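The **Bokex Handheld Gripper Kit** is a paired set of hand-operated grippers sold by Bokex for recording manipulation tasks without a robot arm. The operator holds one gripper in each hand and performs the task directly, and the recordings are later used to train the control software of two-armed machines. The kit is the third product in the company's tabletop line, after the Mirevness fixed gripper and the Zaltwood bench mount, and shares spare parts with both.

## Background

Bokex began as a supplier of replacement fingers and pads for small laboratory grippers. Its first complete product, the Mirevness, was a motor-driven unit meant to be bolted to an arm. Customers who used it for teaching by demonstration reported that guiding an arm by hand was slow and tiring, and that many everyday tasks needed two hands in any case. The handheld kit was developed in response. It keeps the finger shape of the Mirevness, so that a motion recorded with the handheld unit can be repeated by the motor-driven one with little adjustment.

The kit went on sale in April in a limited run of 54 sets. General sales opened later the same year, together with a rental service for customers who need the equipment only for a single project.

## Design

Each gripper is worked by a trigger under the index finger. Pressing the trigger closes the fingers and releasing it opens them under spring force. There is no motor in the handheld version. The position of the fingers is measured by a small sensor in the body and stored along with the video from the unit's camera.

One complete gripper weighs 410 grams without its cable. The maker recommends that operators rest the forearm on the table edge during long sessions – a point repeated in the printed guide – and that sessions be broken up by short pauses. The left and right units are mechanically identical and differ only in the routing of the cable.

The contact pads are sold separately in packs of 4. They are held on by adhesive and are treated by the maker as a wearing part. A worn pad may let smooth objects slip before the change can be noticed by the operator, and the guide advises checking the pads at the start of each day's work.

## Use

The kit is intended for ordinary indoor tasks on a table or counter. The task library supplied with it covers sorting, stacking, opening and closing containers, folding cloth, and handling printed matter. Each task is described on a single sheet that states the starting layout, the goal, and the conditions under which a recording should be thrown out and repeated.

Book handling is among the more demanding entries in the library. A book is heavy for its thickness, its cover and its pages behave differently when squeezed, and a glossy surface gives little friction. The task sheet asks the operator to keep one gripper on the book at all times while the other is brought into position. 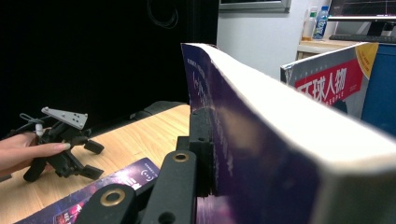
Magazines are treated as a separate group. They bend under their own weight when held near one edge, and the task sheet calls for a lower grip and a slower lift than would be used with a bound volume. Recordings of books and magazines are kept in separate folders by default, although the software allows them to be merged.

Operators generally need a short period of practice before their recordings are usable. The most common early fault is turning the wrist further than a robot arm could follow. The software marks such passages after the session, and the operator may then decide to keep or delete them.

## Software and data service

Recordings are managed through a desktop program named Samir. The program aligns the two grippers in time, displays the finger positions as a graph beneath the video, and exports the result in several open formats. It doesn't require a network connection, and recordings remain on the customer's own computer unless the customer chooses otherwise.

An optional data service is offered for customers without staff to make the recordings. Under the basic plan, Bokex delivers 3000 checked recordings of a task agreed in advance. The customer supplies any unusual objects; common household and office items are provided by the company. Recordings that fail the check are replaced at no added charge.

## Reception

Early users have praised the kit for its low weight and for the short time needed to set it up. The shared finger shape has also been noted as useful by laboratories that already own the Mirevness unit.

Criticism has centered on three matters. The cable can catch on objects at the edge of the table when the operator reaches across the body. The trigger spring is considered stiff by operators with small hands, and no lighter spring was offered with the first run. The printed guide was also found to be thin on the subject of lighting, which affects the quality of the video – particularly with glossy objects. Bokex issued a revised guide on December 8, 2023, with a longer section on lamp placement and a page on cable routing.

## Related products

- **Mirevness** – motor-driven gripper for mounting on an arm; uses the same fingers and pads
- **Zaltwood** – bench mount for holding a gripper still during adjustment
- **Samir** – recording and export software, included with the handheld kit and available separately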